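Nonarska Releases Palomino 3 Indoor Air Monitoring System for Small Offices and Home Workspaces

December 19, 2021 – Nonarska, a maker of indoor air sensors and ventilation controls, has released Palomino 3, the third version of its air monitoring system for small offices, shared work areas and rooms used for work at home. The system measures carbon dioxide, fine particles, temperature and relative humidity, and passes the readings to a wall display, a browser page or an existing ventilation controller.

Palomino 3 replaces Palomino 2, which will remain on sale until stock is used up. Sensors from the earlier version can be used with the new base unit after a firmware update. Sensors from the first version can't, as they use a different radio.

System layout

A standard kit contains one base unit, two room sensors and a mains adapter. The base unit connects to the building network by cable or Wi-Fi and supports up to 50 sensors. Each sensor runs on two AA cells or from a USB supply. On battery power the sensor takes a reading every five minutes. On USB power the interval can be set as low as 30 seconds.

Carbon dioxide is measured with a two-channel infrared cell. The second channel serves as a reference and corrects for aging of the light source, so the sensor doesn't depend on the room being aired out to outdoor levels once a week. This was the most common complaint about Palomino 2 in buildings with round-the-clock use, where the baseline drifted upward over several months.

The measuring range for carbon dioxide is 400 to 5,000 parts per million. Default alert levels are set at 1,000 and 2,000 parts per million and can be changed for each room. Alerts can be held back for a set period so that a short peak, for example during a meeting, does not trigger a message.

Particle sensing is optional. The particle module is made by Kavex and clips to the underside of the room sensor. It has a small fan and must be run from USB power. Kavex rates the fan for five years of continuous use, and the module can be swapped without tools.

Field trial

Nonarska ran a field trial of the new sensors beginning in June. The trial covered 319 rooms in three groups: rented offices with central ventilation, offices with opening windows only, and single rooms in private homes. Sensors were placed at desk height, away from windows and supply vents, and were checked against a calibrated reference instrument at the start and end of the trial.

In rooms with opening windows only, carbon dioxide readings rose fastest in the first hour after the door was closed. The rise was steeper in the home group, where rooms were smaller and doors were kept shut for longer. Centrally ventilated offices showed lower peaks, but in several of them the ventilation schedule ended before the last people left the building. Facility staff at those sites have since changed the schedule.

Placement had more effect on the readings than expected. Sensors set within arm's reach of a seated person read higher than sensors on the opposite wall of the same room, and the gap was widest when the air was still.

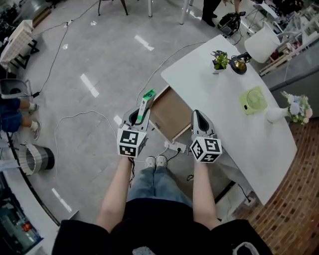
The installation guide has been rewritten on the basis of these results. It now gives separate placement rules for rooms under and over 600 square feet. Smaller rooms need one sensor, mounted between three and five feet above the floor on an inside wall. Larger rooms need at least two, on different walls. Shelves above radiators, window sills and the space directly behind a computer screen should be avoided. The guide also notes that a desk fan moves air within a room but does not bring in outdoor air – a lower reading at one point may only mean that the air has been mixed.

Connection to ventilation controls

Palomino 3 works with Waline ventilation controllers over a two-wire bus. When a room passes its first alert level, the base unit sends a request for more supply air. The controller decides whether to act on it, based on its own limits for fan speed and outdoor temperature. Systems from other makers can be connected through a relay output, which supports on and off signals only.

Readings are stored on the base unit for 24 months and can be exported as a CSV file. No account is required for local use. Remote access through the Nonarska web service is switched off by default and has to be enabled by the owner of the system.

Availability

Kits, single sensors and the Kavex particle module can be ordered through Nonarska dealers in the United States and Canada. Units are covered by a three-year warranty, batteries excluded. The installation guide, wiring diagrams for the Waline bus and the full trial report can be downloaded from the support section of the company website.

A software update planned for next year will add scheduled reports by email and a second display language.

About Nonarska

Nonarska designs and builds sensors and controls for indoor air quality. Its products are used in offices, schools and homes. The company also provides calibration and repair services for its own instruments.

Press contact: Nonarska press office, by the contact form on the company website. Product photographs and data sheets are available on request.

We use cookies to run this site and to measure how it is used. By continuing to browse you accept our use of cookies. Cookie settings Accept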